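# Bench notes: second battery install, load and voltage drop

25th September. Carried on with the Dekico isolator and the long cable run to the boot.

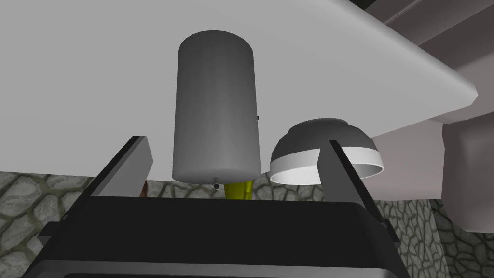 *Page last changed: 25th September*

Amp is the Mthembu mono block, 700 W claimed into 2 ohms. Fuse at the front battery is within a hand's width of the terminal, second fuse at the rear battery. Both holders are the Durnetti type with the grub screws. They need re-torquing after the first heat cycle and we forgot on the last car.

Rested voltage before starting: front 12.6, rear 12.5. Isolator open, no cross feed on the meter. Engine on, the relay closed at 13.3 V and stayed in. Engine off, it dropped out at 12.8 after a delay. The data sheet gives a slightly lower figure for drop-out. Not chasing it.

Drop test, steady tone, engine idling:

- front battery post to rear battery post, positive side: 0.31 V
- same, negative side via chassis: 0.58 V
- rear post to amp terminal: 0.04 V

The negative side is the problem. The earth point was a seat belt bolt with paint left under the lug, and that bolt should not have been used in the first place. Refitted the belt anchor with its own hardware and torqued it to the manual. Made a new earth on the boot floor, bare metal, serrated washer, grease over the top once tight. Negative side now 0.19 V with the same tone and the same volume setting.

Tried the Zivon AGM as the rear battery in place of the old flooded one. Cold cranking amps on the label are higher but that means little for this use. Internal resistance on the tester was 3 milliohms against 13 for the flooded one. Sag on bass hits is visibly smaller on the meter, but the meter is too slow to put a number on it. Needs the scope.

Charging: the 230 V mains charger was left on the AGM setting for the Zivon. Do not use the recondition mode on it. The old battery goes in the scrap cage, terminals taped.

To do:

- [ ] scope on the amp terminals, min/max hold
- [ ] re-torque fuse holders
- [ ] grommet at the bulkhead is tight on the cable, get the next size up
- [ ] parasitic draw with everything asleep; last reading was taken with the bonnet open and the alarm awake, so ignore it
- [ ] repeat the cross feed check in December when it is cold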